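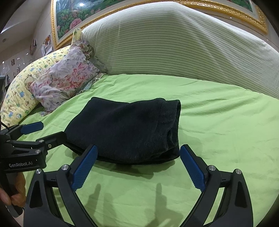 How to fold dark knits on the bed

By Nandini Kandasamy

Knitwear stretches on a hanger, so in our apartment it all gets folded, and the bed is the only surface big enough. This method works for sweaters and for knit pants. One piece takes two minutes or so the first few times.

Before you start

Make the bed, or at least pull the sheet smooth. A plain, light or bright sheet is best for dark clothes. You can find the sleeves and hems on a navy or black sweater much more easily, and lint shows up too. Check that the knit is fully dry. Turn it right side out and run a lint brush over it.

Sweaters

1. Lay the sweater face down with the neck away from you. Smooth it from the middle out with flat hands. Don't pull on the hem.

2. Fold one side in to the middle of the back, then turn the sleeve down so it lies along the body. Do the same on the other side. You should have a long strip a little wider than the neck.

3. Bring the hem up to just below the collar.

4. Fold in half again if your shelf is shallow. Thick knits are better left at step 3.

5. Turn it over and press lightly with your palm.

Knit pants

Put one leg on top of the other, tuck the point of the seat in to make a straight edge, and fold the cuffs up to the waistband. Fold once more. Soft waistbands tend to roll, so put that end on the inside.

If one end bunches up

Open only the last fold. Slide your hand inside, flatten the layers and close it again. Fuzzy fabric grips itself and won't slide flat if you push from the outside. If the bunching is deeper in, go back to step 1.

Putting them away

Stack with the folded edge facing out. My shelf is 60 cm wide and holds two stacks side by side. Heavy pieces go on the bottom. Severyn Zakharchenko wrote in to ask about drawers: roll thin knits and stand them on end, but keep thick ones flat.

Refold anything that has sat since spring before you wear it. The crease usually drops out overnight on a chair back.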